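Notebook, December, 4:20 pm

Back on the tennis can for the Histport shelf job, and boy does this thing roll! I want one resting position I can repeat, so I'm trying it on its side first and marking the spot with pencil. The test sheet wants 20 placements and I've got 11 down.

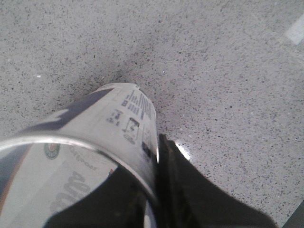

Onorico Wieczorek

Okay, notes on the can itself. Metal at the rim, clear plastic for the wall, and the two don't like the same lamp (the rim glares, the plastic goes milky). I turned the lamp down a notch and liked it better.

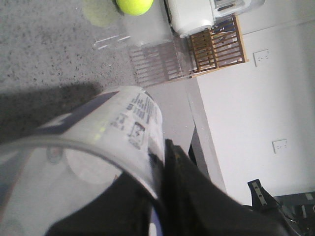 Small print on the label, navy band along one edge.

Next I wanted it off the surface, coming down at a slant. My first few went in far too steep. Try a shallower angle tomorrow, and go slower!
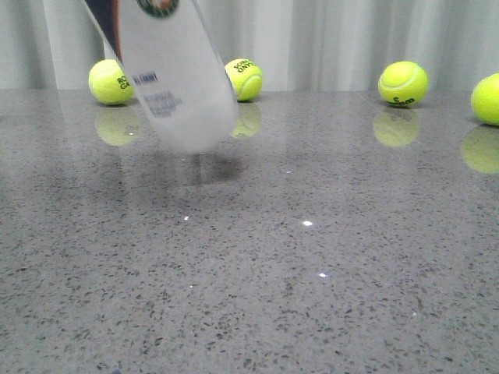
Can in the air, balls along the back.

I'm keeping the balls in a loose row behind it, well spaced, so there's room to lay the can lengthwise. Munov bench has the spare lids, drawer 5. Must remember to bring back the pencil too.
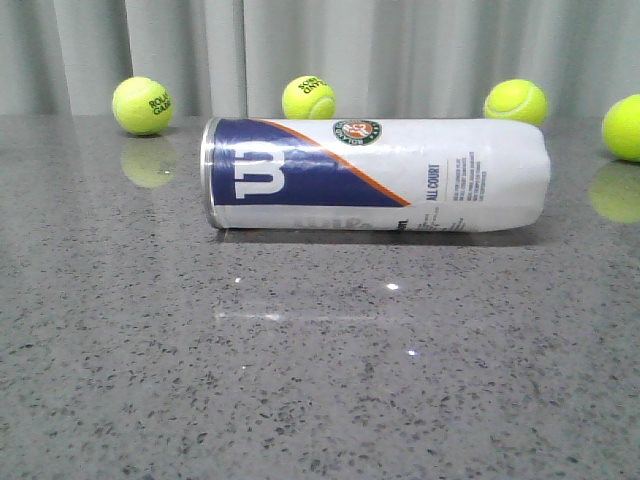 Does the can need a wedge when it's on its side?
Only if the bench is out of level, and a folded strip of card is plenty.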